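Jul 7, 2021

Third pass on the Lesa reel tonight, and I think I finally get what the director was up to. Quick recap for whoever picks up this notebook next: it's a family melodrama set in a mill town, shot in black and white, and the only print we have came from the Bitar collection with a soundtrack that sounds like frying onions. I'd written it off in June as a slog. I take that back!

What changed my mind was the dinner. I used to see it as padding (nine minutes of people passing soup), but if you watch the mother and ignore whoever is talking, she's deciding to leave. She never says so. Then the train in the last reel stops feeling like a cheat and you want to go right back to the soup. I went back twice.

Timing notes, before I forget. Reel two runs 926 feet against the 900 on the can label, so either the label is wrong or somebody spliced in the longer version of the dance. My money's on the dance – the grain shifts right when the band starts up, and it shifts back after the door closes.
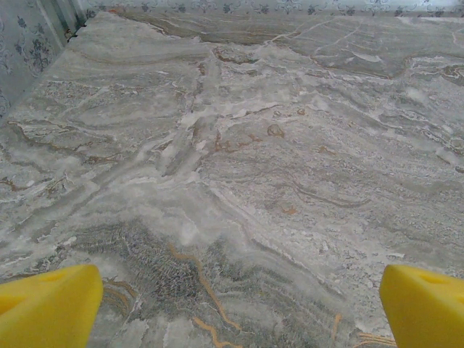

Somov doesn't buy any of this, and left a note under my last entry saying the dance was always that long, the grain shift is just a change of film stock, and the mother is plainly thinking about the soup. Fair enough on the stock. I checked the edge codes as far as I could read them and they do change at that cut. I'm not giving up the mother, though.

Still to do: compare with the Pronditz copy, which has the cleaner sound but is missing the funeral. I want the two dances side by side, and I want to hear the line at the door, because on our print it's either "stay" or "Stan" and that's kind of a big difference. Program text is due at 700 words and I have 40, all of them about soup. Reel three is back in its can, tail out, so rewind before you thread it.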